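ソルサイド館 利用者・運営連絡掲示板
分類:清掃・衛生
件名:共用浴室手前の白タイル床の清掃手順の見直しについて
表示順:投稿の古い順

投稿者:管理室(Solside)
利用者各位
平素より当館の運営にご協力を賜り、厚く御礼申し上げます。
9月より、共用浴室手前の白タイル床の清掃手順を見直すこととなりました。現行の手順書では、営業終了後にモップによる水拭きを行い、翌朝に目視点検を実施するものと定めております。しかしながら、利用者アンケートにおいて、毛髪の残留および目地付近の黄ばみに関するご指摘が14件寄せられました。
つきましては、下記の改定案についてご意見をお寄せくださいますようお願い申し上げます。
一、水拭きの前に、乾いた状態で毛髪を除去する工程を設ける。
一、黄ばみの認められる箇所については、モップを用いず、スポンジによる手作業とする。
一、床用のスポンジは洗面台用のものと色で区別し、保管棚も別とする。
ご意見は本スレッドへの返信にてお願いいたします。

投稿者:tile_kakari
清掃担当の者です。改定案の第一項に賛成いたします。
濡れた床の上では毛髪がタイルに貼り付き、モップで拭いても位置が移るのみで、除去には至りません。現在は水拭きの後に残った毛髪を一本ずつ拾っており、この作業に相当の時間を要しております。先に乾式の工程を置いていただければ、後段の負担は軽減されるものと存じます。
なお、乾式の工程に使用する用具が明記されておりません。粘着ローラーとするのか、ほうきとするのか、ご教示ください。

投稿者:管理室(Solside)
tile_kakari様
ご指摘ありがとうございます。用具につきましては粘着ローラーを想定しておりましたが、確定したものではございません。現場のご意見を踏まえて決定いたします。

投稿者:Jairo Salazar
東棟の利用者です。第一項について異議を申し上げます。
営業終了直後の床は、換気を行っても乾ききっておりません。その状態で粘着ローラーを使用した場合、粘着面が水分を含み、毛髪を拾わなくなります。紙を次々に剥がすこととなり、消耗品費が増えるばかりではないでしょうか。
以前利用しておりましたフォーヌルクームの施設では、水切りワイパーで毛髪ごと排水口側へ寄せ、そこでまとめて取り除いておりました。当館の床にも勾配がある以上、同様の方法を検討すべきと考えます。

投稿者:tile_kakari
Salazar様のご意見のうち、粘着面に関する点は同感です。
ただし、水切りワイパーにつきましては承服いたしかねます。当該箇所の勾配はごくわずかで、排水口までの距離もあり、目地の段差で毛髪が止まります。昨年の冬に2週間試行した際も、毛髪は目地に沿って残り、結局は手で拾うこととなりました。試行の記録は管理室に提出済みです。

投稿者:Jairo Salazar
試行の記録は拝見しておりません。どの幅のワイパーを使用されたのでしょうか。幅の狭いものでは、両端から毛髪が逃げるのは当然かと存じます。

投稿者:管理室(Solside)
記録を確認いたしました。使用したものは窓用の幅の狭いワイパーであり、床用ではございませんでした。この点につきましては、試行として不十分であったと認めざるを得ません。床用のものを手配のうえ、改めて試すことといたします。

投稿者:tile_kakari
床用での再試行に異存はございません。ただ、日程は繁忙期を避けてくださいますよう、お願いいたします。

投稿者:nishi_2f
横から失礼いたします。毛髪の件は清掃側のみの問題ではなく、利用者側の問題でもあるのではないでしょうか。
脱衣所で髪を乾かした後、落ちた毛髪をそのままにして退出される方が少なからずいらっしゃいます。備え付けの小ぼうきを鏡の脇に移し、使用後に各自で掃くよう掲示することをご検討ください。現在の置き場所は扉の裏であり、初めて利用する方には見つけられません。

投稿者:Jairo Salazar
利用料を納めている者に清掃を求めることには反対です。小ぼうきの移設のみであれば差し支えありませんが、掲示の文言は「お願い」の範囲に留めるべきです。

投稿者:管理室(Solside)
nishi_2f様、Salazar様
小ぼうきにつきましては、鏡の脇へ移設いたします。掲示の文言は、ご協力をお願いする趣旨のものといたします。

投稿者:keshogami
第二項の黄ばみについて伺います。原因は判明しているのでしょうか。皮脂や石けんかすに由来するものと、水あかや鉄分に由来するものとでは、使用すべき洗剤が異なります。前者には弱アルカリ性、後者には酸性のものが適しており、原因を確かめないままスポンジで擦っても効果は限られるものと思われます。
また、酸性の洗剤はセメント系の目地を傷めますので、使用される場合は事前に目地へ水を含ませ、使用後は十分にすすいでいただきたく存じます。塩素系の製品との併用は厳に避けるべきであり、この点は手順書に明記することを強く希望いたします。

投稿者:管理室(Solside)
keshogami様
原因の特定には至っておりません。目立たない箇所で弱アルカリ性の洗剤を試し、変化が見られない場合に限り酸性のものを試す、という順序で進める予定です。併用禁止の件は、手順書の冒頭に記載いたします。

投稿者:tile_kakari
スポンジの硬さについても申し添えます。研磨材の付いた面を用いますと、タイルの艶が失われ、かえって汚れが付着しやすくなります。第二項には「研磨材を含まないもの」との一文を加えてください。
あわせて、第三項の色分けは、床用を青、洗面台用を黄とすることを提案いたします。手持ちの在庫を活用でき、新たな購入を要しません。

投稿者:nishi_2f
色分けに賛成です。ただ、色のみでは見分けにくい方もいらっしゃいますので、保管棚には文字による表示もお願いいたします。

投稿者:管理室(Solside)
皆様のご意見を踏まえ、改定案を次のとおり修正いたします。
一、毛髪の除去は水拭きの前に行う。用具は床用ワイパーの再試行の結果を見て決定する。
一、黄ばみの箇所は、研磨材を含まないスポンジを用いて手作業で清掃する。洗剤は弱アルカリ性のものから試し、異なる種類の洗剤を混用しない。
一、床用スポンジは青、洗面台用は黄とし、保管棚に文字表示を付す。
一、作業時には膝当てを使用し、一回の連続作業は3区画までとする。
最後の項目は、手作業の増加に伴う身体的負担を考慮し、新たに加えたものです。青いスポンジを用い、白い床に毛髪と薄い黄褐色の染みが見られる箇所を拭いているところです。
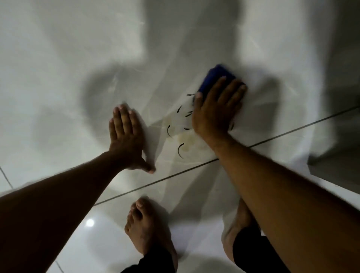 投稿者:Valentin Zamfir
修正案におおむね賛成いたしますが、毛髪の除去とスポンジによる手作業との順序について、なお検討の余地があると考えます。毛髪が残ったままスポンジをかけますと、スポンジの目に絡み、次の区画へ持ち込むおそれがあります。手作業に移る直前にも、湿らせた紙で毛髪を拭い取る旨を加えていただけないでしょうか。使用後の紙は排水口に流さず、可燃ごみとして処理することもあわせて明記願います。

投稿者:tile_kakari
Zamfir様のご提案を支持いたします。区画ごとにスポンジをすすぐ工程も必要かと存じます。すすぎ用のバケツは2個とし、洗剤用と分けて運用することを希望いたします。

投稿者:Jairo Salazar
工程が増えすぎてはいないでしょうか。再試行の結果を待ってから確定すべきです。

投稿者:管理室(Solside)
承知いたしました。紙による拭き取りとバケツの件は暫定の扱いとし、再試行の結果とあわせて本スレッドにてご報告いたします。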